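Subject: Re: [softwater] Regeneration interval, and hardness creeping up before it

Amparo,

I have been through your readings and I do not think the resin is finished. The figures fit a valve that has been given the wrong capacity.

The Flendetti head meters volume only. It has no hardness sensor, so it relies entirely on the two values entered at commissioning: inlet hardness and resin volume. If either is wrong, the counter carries on happily while the bed is already exhausted. Your meter shows 2,322 litres between the last two regenerations. For the size of vessel you describe, on Isley water, I would expect the bed to be giving out well before that.

The test results say the same. You have 15 mg/l at the kitchen tap the morning after a regeneration, which is acceptable. You have 200 mg/l the evening before the next one, which is little better than a bypass. A fouled or broken resin bed would normally show poor results straight after regeneration as well, and yours does not.

Before changing any settings, check where you are sampling. Many kitchens have the cold side left on the hard main for drinking and only the hot side softened. With a mixer you can then get almost any answer you like, depending on where the lever is. Run cold only for two minutes and take the sample, then repeat on hot only. With a pull-down spray, use the same spray setting each time and let the hose clear first.

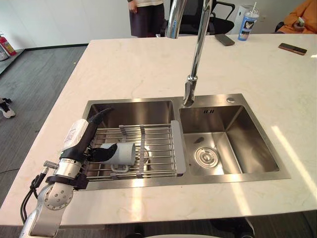 Double sink, pull-down spray head over the divider.

Then take a sample at the softener outlet itself. If the outlet is low and the kitchen is high, you have a bypass or a cross-connection and the softener is blameless. If both are high together, it is the interval.

Settings, assuming it is the interval:

Set the head to meter delayed, with the regeneration at two in the morning. Drop the volume to 1,000 litres for now. That is deliberately low. Test every evening and note the meter reading next to the result. Once you have a full cycle with nothing above your target, raise the figure one step and repeat. It is slow, but it gives you the real capacity of the bed at your own salt setting, and the brochure figure will not.

Leave the salt dose alone while you do this. Changing dose and volume together makes the readings useless. If the brine level after refill differs from one cycle to the next, stop and clean the injector screen first. On the older Joly valves the screen is behind a two-screw cap, and the gasket usually has to be replaced after it has been disturbed. Close the isolating valves and let the pressure off before you undo anything.

One more point on scale. Existing deposits in the pipework and the heater coil will not vanish when the water goes soft. They shift slowly, and for some weeks you may find grit in aerators and spray heads. Take the insert out and rinse it. I would not put acid descaler anywhere near marble, as it will etch the surface. Remove the part and soak it in a plastic jug elsewhere.
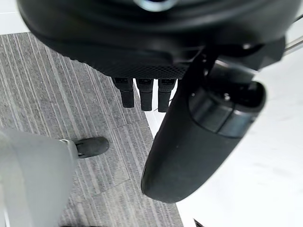
Ira wrote:
I would add the reserve. The Flendetti holds back a share of the capacity on a delayed cycle, and if it is set to zero you run hard from the moment the counter reaches nothing until two in the morning. With a full house that is every bath of the evening. Mine was at zero from the installer.

Agreed, and I should have put that in. The reserve is on the third screen of the installer menu. Set it to one average day's use. It comes off the total, so make the change before starting the test cycles and do not touch it again until they are finished.

Amparo Ortuño wrote:
The softener went in last April and was fine for the first few months. Now the kettle furs up between regenerations and then seems better again for a day or two. Strip tests go from very low to nearly what I had before it was fitted. Salt is being used. Is it the resin, and if so can I replace it without changing the whole vessel?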